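Updated August 9, 2019

# Workshop tips: preparing a simulated room before the gripper moves

These tips come from our small workshop in Ernstead, where we teach an arm to do household work in a computer room first, and only later on the bench. We wrote them down for the people of the Atcombe group, who are starting with the same method. They are in the order in which we needed them, so the easy ones are not always first.

The method is simple to say. The arm learns from what its wrist camera sees, inside a rendered room, and we change the room between the runs. The walls, the light and the things hanging on the walls become different, while the task remains the same. We compared this with a room that is never changed. The comparison had 658 runs in Stistus, our simulator, and the policy trained in changing rooms was clearly better when we moved it to the bench.

## Walls and surfaces

**Do not use a plain wall only.** A plain wall is quick to render and pleasant to look at, but the policy becomes used to it. Our first bench has a wall with old paint, and the arm hesitated before it like a guest before a wrong door. Put in plaster, stone, cracks and stains.

**Check the size of the pattern.** A texture made for a floor may be stretched when you put it on a wall. It does no harm in a few rooms. If it is so in all the rooms, the arm learns from a world where every crack is as long as a broom.

**Leave a window in some of the rooms.** Bright glass behind the fingers changes the contrast at their edges, and this was the place where our early finger detection failed most. Try the window on the left, on the right, and directly behind the gap. We now keep 10 wall textures and put the window in with each of them.

**Hang something up.** A picture, a shelf or a calendar is enough. It doesn't need to be beautiful. We have used very ugly ones from a free collection and the result was the same.

## The wrist camera

**Let the gripper be in the view.** Beginners often move the camera until the fingers disappear, as they want to see more of the room. Please keep both fingers in view. The policy must know where its own fingers are, also when they hold nothing.

**Give the inner faces of the fingers a lighter colour than the outside.** With fingers dark on all sides, a dark cupboard behind them swallows everything. In the Escobar model, which we made for this study, the pads are light grey and the rest is black. If you paint real fingers to match, use a matt paint and let it dry overnight. Glossy paint gives a white spot under the lamp.

**Tilt the camera a little, by a different amount in each run.** On a real wrist the bracket is never quite straight. We had a bracket which became loose every few hours — we tightened it with good hope each morning — and the policy trained with tilt did not mind.

**Look at the pictures yourself.** Before a long training, open 6 of them, chosen by chance, and look slowly. In June we lost a whole night of computing to a room in which the table stood inside the wall. The log said that everything was fine.

## Starting positions

**Start some runs far from the task.** If the arm always begins above the table, it does not learn what to do when it sees only a wall. Such views are dull, and one is tempted to delete them. We deleted them once. Afterwards the real arm, when someone had pushed it aside, stayed looking at the wall and made small circles.

**Keep the gripper open at the start.** For picking tasks we open it fully. A half-closed start can be added later, when the simple case works.

**Write the random seed in the file name.** Then you can make the same room again when something strange happens. A seed kept in a separate notebook will be lost together with the notebook.

## Light

**Change the strength and the direction of the lamp.** If you have time for only one, choose the direction. Our shadows were too soft for a long time and it did not matter so much, but a lamp which always came from the same corner did.

**Do not trust the simulated sky.** Our window panes are simply bright. We tried a real view with trees and houses behind the glass, which took 2 weeks to prepare, and we could not measure any difference on the bench. The trees are still on the disk if Atcombe would like to have them.

## On the real bench

**Clean the lens before you blame the policy.** A soft cloth for spectacles is good. Kitchen paper leaves fibres.

**Begin with soft objects.** A sponge or a rolled sock forgives a bad grasp. A cup does not, and it is a nuisance to look for the pieces under the arm.

**Do not tidy too much.** We had the habit of clearing the bench before each test, and so our numbers were too good. Now the tape, the pencils and the screwdriver remain where they are, provided that they are outside the reach of the arm.

**Note the failures in words.** A table of successes is needed for the report, but a line such as "closed too early, window behind right finger" helped us more when we chose what to change in the rooms. We read these lines again at the end of each week and then make the next set of walls. At present we are adding more windows seen from the side, with the gripper open and nothing near it to take.

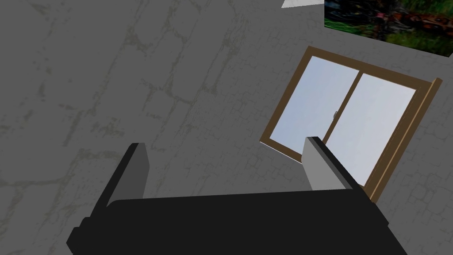
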